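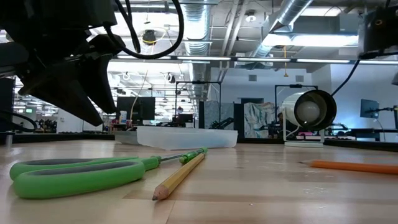
Saturday, June, a little after 4

Desk supplies day, the one we keep promising ourselves. Hauwa brought the drawing things down from the Billdale room in a shoebox and I spent a happy hour putting them back in some kind of order, with the radio on and a cup of tea going cold somewhere behind me. I do like this job more than I should!

Pencils first. The yellow ones are mostly fine, and I gave the bluntest a few turns in the hand sharpener, which Kayode has finally screwed down to the shelf (thank you, Kayode, it no longer walks away from you). The orange ones have softer leads and I kept snapping them until I slowed down. Note to self – short turns, and stop while the point still looks a bit too fat.

Scissors: the lime green pair with the gray inside the handles is the one to keep out. Annick likes the big loops when she's cutting card with gloves on. The old Grelero pair is stiff at the pivot and wants a drop of oil before it goes back to anybody, so I've left it on my own shelf with a note.

The table could use some love too. It has picked up little pale scuffs, and I tried a soft cloth and a dab of the Pellix polish on one corner. Can't say yet if it made any difference, will look again in Monday's daylight. Babatunde thinks we should leave it alone and use a cutting mat, and he may well be right, but I'd like to try the corner first.

For the colors we settled on the clear plastic tray. Kylie wanted a lidded tin, which would be tidier for carrying, but with the tray you can see at a glance that the blue has wandered off again, and people do seem to put things back when they can see where they go. Yellow, green, blue, red and orange all live in there together, lying down, no sorting by shade. I tried sorting by shade last time and it lasted until lunch.

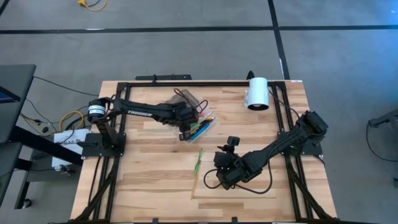
Still to do

Oil the Grelero scissors and try them on the thick card.

Ask Hauwa if the Billdale room wants its shoebox back. It has 3 erasers and a lot of shavings in it.

Order more orange, softer leads or not, they're the first to go. Kylie has the Chin catalog.

Look at the polished corner.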